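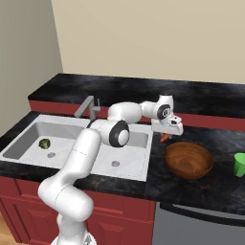
Atieno Mfaume asked whether a success rate means anything when the release condition is left out of the report, and whether the May numbers should be withdrawn until it is added. The question was put at the end of the group review, and this entry records what was done in response.

Home | Projects | Notebook | Methods | People | Log in

Notebook entry, 8/21/20
Project: Tando, simulated kitchen tasks
Entered by: Mathias Wyss
Checked by: Severin Fankhauser

Purpose

To determine how much of the reported success rate for the place-in-bowl task depends on the rule used to score it. The policy is the one trained in May on 2,857 demonstrations. It was not retrained, and no settings in the policy were changed for this work.

Background

The old rule scored an episode as a success as soon as the center of the carrot was inside a cylinder drawn upward from the bowl. The cylinder had the radius of the outer rim and no upper limit. It was written for an early version of the task in which the gripper opened automatically over the target, and at that time it was adequate. The automatic opening was later removed and the rule was left as it was. An arm that holds the carrot over the rim and never lets go can therefore be scored the same as one that completes the task. The rule also ends the episode at that moment, so the rest of the motion is never simulated.

Method

The new rule has three conditions, all of which must hold at the same time for one full second of simulated time:

1. The carrot is in contact with the bowl.
2. Neither finger is in contact with the carrot.
3. The bowl is upright within the set tolerance.

The old rule was kept running alongside the new one, but it no longer ends the episode. Both results are written to the same line of the Orska log. Each episode therefore gives a paired result from one starting state and one random seed, and no comparison between separate runs is needed. Episodes end on success under the new rule or at the time limit, whichever comes first.

Starting positions were taken from the fixed list used in May. Distractor items remain in the kitchen as before, including the broccoli and the green cup. Contact with a distractor is logged but does not affect the score under either rule.
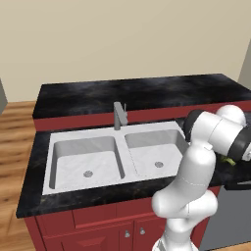
Rendering was left at the standard setting for all episodes. Emil Moser proposed turning it off for the scoring pass to save time, but the policy takes its input from the rendered views, and a replay of stored actions would not be a fair substitute. Small differences in contact timing are enough to send a replay off course. The full set was run live on Besnard overnight and finished without a restart.

Results

Episodes run: 720
Success under the new rule: 441
Success under the old rule only: 100
Success under the new rule only: 0
Failure under both: the remainder

The new rule gives a success rate of 61.25 percent. The episodes that pass only the old rule are the ones of interest. Ambros Kaufmann reviewed all of them and sorted them by hand. The most common case was a hold over the rim that lasted until the time limit. The next was a release too near the edge, with the carrot striking the rim and coming to rest on the counter. In a few, the carrot landed in the bowl but the gripper pushed down after it and tipped the bowl past tolerance. The third group may deserve a separate label – the item is placed, and the fault comes afterward.

The hold cases were not evenly spread over the starting list. They were most frequent when the arm approached low across the right basin. The demonstrations contain few approaches of that kind. No claim is made yet that this is the cause.

Problems noted

The first attempt at condition 2 read finger contact from only one side of the gripper. This was found before the full run, during a short trial on Cumis, and the trial data were discarded. The corrected check reads both fingers at every physics step.

The one-second requirement was chosen by judgment. A shorter period would pass some episodes in which the carrot is still rolling inside the bowl. A longer period has not been tried.

Decisions

The May figures stay in the record with a note naming the old rule. All later figures will use the new rule, and the rule will be printed in the table heading. The old score will continue to be logged so that past runs can be compared.

Next

Repeat with the one-second period doubled. Add low approaches to the demonstration set only after that result is in – the two changes should not be made together.

Comments (3)

Atieno Mfaume
Thank you. The note on the May table is enough for me. Please put the time limit in the heading as well, given how many of the holds run up against it.

Emil Moser
Agreed on leaving rendering on. I tried replaying a handful of the stored action files and the grasp was lost in several of them.

Severin Fankhauser
Checked against the log. Totals match. Ambros, please attach your sorting sheet to this entry before the next review.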